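Small Spaces, Long Evenings: How People Furnish a Rented Room
Final report, Home and Habit module

Introduction

When I first chose this topic I was living in a rented room in Skorkstead with one window, a sloping ceiling and a wallpaper I would never have picked for myself, and I suppose the whole project grew out of staring at it. I wanted to find out how people make a room feel like theirs when they are not allowed to change very much in it. Can you be at home somewhere when the walls, the floor and quite often the curtains belong to another person? I thought this would be a simple question (it wasn't!) and I am very grateful to my tutor for letting me wander a bit before I settled down.

How I went about it

I spoke to 25 tenants, 14 of them in Skorkstead and the rest in Staton, which is the next town along the line and a good deal cheaper. Each talk lasted as long as the person liked, usually over a cup of tea, and I took notes by hand. I also read through the letting adverts in the local paper for one January, and I kept a diary of my own room, which I have left out of the appendix as it is mostly about the radiator.

I had planned to send a survey as well, but only a handful came back, so I have used those answers as background and nothing more.

What people change first

Nearly everyone began with light. The big ceiling lamp goes off and stays off, and one or two small lamps come in, often from a parent's house. After light came bedding, and after bedding came something to put on the floor. Of the 25 people, 19 had bought or been given a rug in their first few weeks, even those whose floors were in perfectly good order. One lady in Staton had carried hers home on the bus on a Monday morning, rolled up and standing in the aisle like another passenger.

Walls were a much sorer point. Most agreements forbid nails, many forbid tape, and a few forbid leaning things against the paint. People with patterned walls were the most divided group I met. Some had grown fond of the pattern over time, and others had covered as much of it as they could with bookcases and hanging cloth.

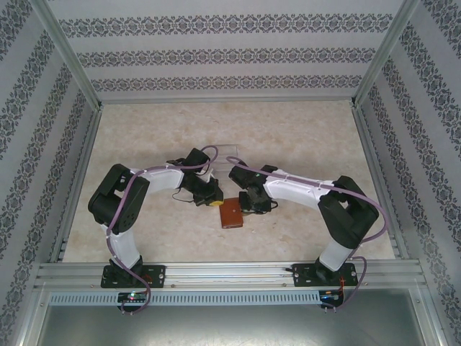

Polat disagreed with me quite firmly on this point after reading my draft, saying that a loud wallpaper is far easier to live with than a plain white wall, as a white wall shows every mark and makes you feel like a guest for the whole of your stay. I have thought about that remark a great deal, and I went back to my notes with it in mind. Several of the tenants with white walls did indeed talk about being careful, and used that very word.

Money

The furnishing costs surprised me. The highest total anybody gave me was 2,035 pounds, spent over several years and including a proper bed, while others had spent next to nothing and relied on what was left behind. The second-hand shop on Drirau Street came up again and again, mostly for chairs. I could find no clear link between what people had spent and how settled they said they felt, although my group was small and I would not want to lean on that too heavily.

What I would do differently

I would begin the talks earlier in the term, and I would ask about noise, which kept coming up on its own and which I had no question for. I would also visit more of the rooms in person, as people describe their own homes rather modestly. My thanks go to everyone who put the kettle on for me, and especially to the household in Staton who let me stay until the last train.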